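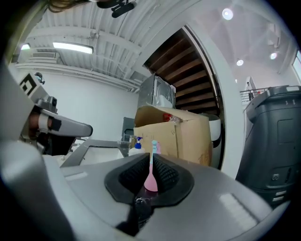
Economy of Ornmont

The economy of Ornmont rests on light manufacturing, wholesale trade and river freight. Farming, once the main source of income in the district, now accounts for a small share of output. Ornmont has no currency or trade policy of its own, and its business conditions follow those of the larger national market, usually with a lag of a few months.

History

Until the railroad reached the town, most trade consisted of grain, hides and timber sent downstream by barge. The line brought flour mills and a cooperage, and the population grew quickly as farm workers took jobs in town. The mills ran at full capacity for several decades and then closed one after another as larger plants were built closer to the coast.

The period after the mill closures was one of slow decline. Bank lending shrank, property values fell and many younger residents moved away. Recovery began when the Chatzigeorgiou trading house bought the old cooperage and turned it into a wholesale depot. Other distributors followed, drawn by low rents and the unused freight sidings.

The downturn of 2008-2009 hit the wholesale sector hardest. Orders from retailers dropped, credit terms were tightened and two depots closed. Household spending held up better than in neighboring districts, in part because few residents had borrowed heavily against their homes.

Sectors

Manufacturing is dominated by small and mid-sized plants making plastic goods, packaging and household products. The largest private employer is Zolix, a packaging maker with a workforce of 871. Its main plant stands on the east bank, next to the former mill basin. Demand for packaging tends to move with consumer spending, and output at the plant is often treated locally as an early sign of a slowdown. 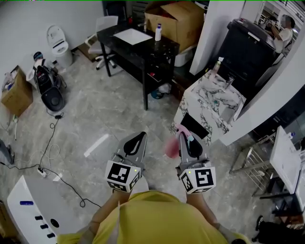
White pump bottle with a blue cap, at the corner of a desk.

Wholesale trade is spread across 47 registered firms, most of them family-owned. Chatzigeorgiou remains the largest by turnover. The trade is seasonal - stocks are built up from August and run down over the winter - and many firms rely on short-term bank credit during those months.

Freight is handled by the river port and by Ferik, a road carrier that also leases warehouse space to smaller traders. Barge traffic has fallen as a share of total tonnage but is still the cheapest way to move bulk goods such as resin and gravel.

Labor market

Unemployment is usually slightly above the regional average and rises in late winter. Wages in manufacturing are lower than in the coastal cities, though the gap narrows once housing costs are taken into account. Shortages of drivers and machine fitters have been reported in most recent years.

Public finance

The town raises most of its revenue from property taxes and port fees. Port income varies with water levels, and a reserve fund is kept to cover years of low traffic. A new schedule of port fees took effect on November 15, 2024, replacing the flat charge per vessel with one based on cargo weight.

See also

Inland port
Business cycle
Wholesale credit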